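Nuronthorpe Robotics Club > Build & Code > Assembly board task, which hand first?

hatice_t
Posted in January, 4:40 pm
Starting a thread so we stop arguing about this in the hallway. The task board has to be filled by two arms, gears on the pegs and cylinders in the slots. The rules give us 5 minutes per run and 3 runs, best one counts. Berkay has the left hand doing the gear and the right hand doing the cylinders. I think the right hand should do everything it can reach and the left should only hold things steady. Opinions please, with reasons.

berkay_yurt
My reason is simple. If one hand does everything, the other one is parked for most of the run. We lose time on every trip across the board.

zuleica.a
I timed it on the practice log. Right hand only took 282 seconds. Split hands took 107 on the one run where nothing got dropped. That is a big gap.

hatice_t
"The one run where nothing got dropped" is my whole point. How many did you throw out?

zuleica.a
Most of them. The slim rod is the problem. The fingers close on it and it rolls.

pisharody_b
Coaching from home this week so I can't check the setup myself. Two things. First, are you closing the thumb and index together, or thumb first? Thumb first pushes a rod away every time. Second, what is the wait position for the hand that isn't working? Last month it was so low that it could hit a peg.

berkay_yurt
Together, same speed. Wait position is still low. I raised it once and then the wrist turned the wrong way coming down.

pisharody_b
Then add a middle point above the board and make it go through that point both ways. Don't fix it by lowering the hand.

zuleica.a
I disagree with Hatice on the holding idea, by the way. The board doesn't slide on our table. Holding it costs time and puts a hand in the way of the other one.

hatice_t
It slid when we pushed the thick cylinder in at an angle. You were at lunch.

zuleica.a
Okay, I didn't know that. Could we put grip mat under it? Do the rules allow that?

pisharody_b
Mat is allowed if it doesn't stick out past the board. Page 3 of the rules.

berkay_yurt
So can we do mat, split hands, and the middle point, and test that before we change who does what?

hatice_t
Fine with me, but if the rod still rolls I want to try my version too. Same start layout for both or the times mean nothing. Use the one in the picture.

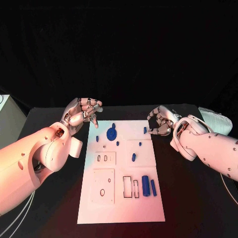 Task board with the blue parts laid out, left and right hands over the top corners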